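**Dritdale Library opens its doors until 10 this April**

DRITDALE – Night owls, rejoice! Starting in April, Dritdale Library will stay open until 10 p.m., giving shift workers, students and busy parents a lot more time among the shelves.

The longer hours follow a survey that drew around 500 replies, and later closing was by far the most common wish.
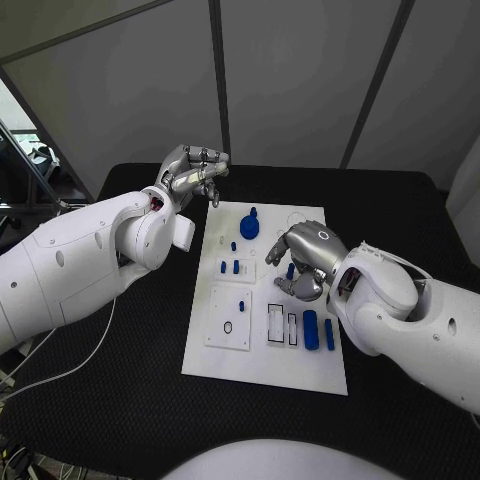 "People wrote us whole pages," said library director Stellan Fagerlund. "One reader gets off work at eight and hadn't been inside for years. I can't wait to see her at the desk again!"

Evenings will bring a new program too – 13 free events in the first season, from a mystery book club to beginner Spanish and a songwriting circle in the Wedau Room.
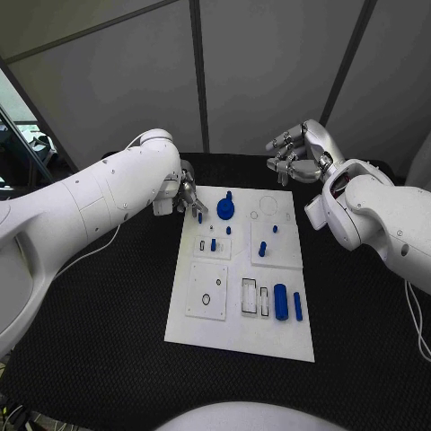 The children's corner is growing as well, with 38 new picture books and a bedtime story hour at 6:30 p.m. (pajamas very welcome).
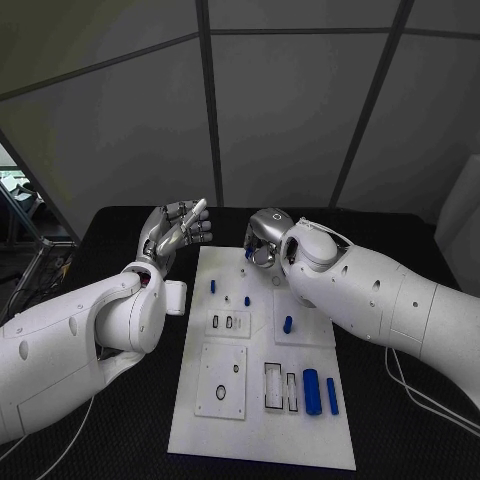 Library cards are free for anyone living in Dritdale or Khaemba. Sign up at the front desk, and bring something with your address on it.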